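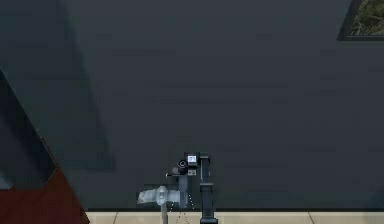 *Gray wall, tile floor, bit of green through the window. Render.*

**Thread: Trermont resident parking permit going up – worth fighting?**

**curbside_ulises** – Aug 3, 2023

Got the letter from Trermont city hall. Second-car permit goes from $50 to $500 a year. First car stays where it is. They say it's to "manage demand" on the streets off Skutcombe Avenue. I've lived here long enough to remember when the permit was supposed to pay for the sign and the sticker. Does anyone believe the money goes back into the streets?

Ulises Echeverri

**flatfour_dan**

No. Next question.

**mossyhubcap**

I'll be the unpopular one. Half the second cars on my block never move. One has a flat and a bird nest in the wheel arch. If $500 gets that thing off the street, fine by me.

**curbside_ulises**

> If $500 gets that thing off the street

It won't. That owner will skip the permit and take his chances, same as now. When did you last see anyone write a ticket up there?

**mossyhubcap**

Twice last month. Both on my side of the street.

**A_Angelovski**

Has anyone read the attachment? Page 8 has the numbers. The city expects 890 households to pay the new rate. If they really thought people would give up the second car, that figure ought to drop in year two. It stays at 890 all the way down the table. So which is it, managing demand or filling a hole in the budget?

**flatfour_dan**

Shocked, I tell you.

**mossyhubcap**

Or whoever made the table was lazy and copied the column down. I've seen worse from that office.

**A_Angelovski**

Could be. Then I'd still like to know what they based the $500 on. The study they cite is by a consultant called Rivadeneyra, and it isn't attached. I asked for a copy and was told to fill out a form.

**tinsnips**

Druvico runs the permit website, right? The one that logged me out four times while I was renewing? I'd bet they get a cut of every sale. No proof, just a guess.

**A_Angelovski**

Please don't put guesses in anything you send the council. The contract should be public. I'll ask for it on the same form.

**curbside_ulises**

What about people who need two cars for work? My wife is on nights and I'm on days, and the last bus is long gone by the time she starts.

**mossyhubcap**

That I agree with – there should be a shift-work rate. Ask for that and you may get it. Ask them to scrap the whole thing and they'll file your letter with the rest.

**flatfour_dan**

They'll file it either way.

**curbside_ulises**

Written comments close at the end of August. I'm sending one. Arben, can you post the study if it ever shows up?

**A_Angelovski**

Will do. Wouldn't hold my breath.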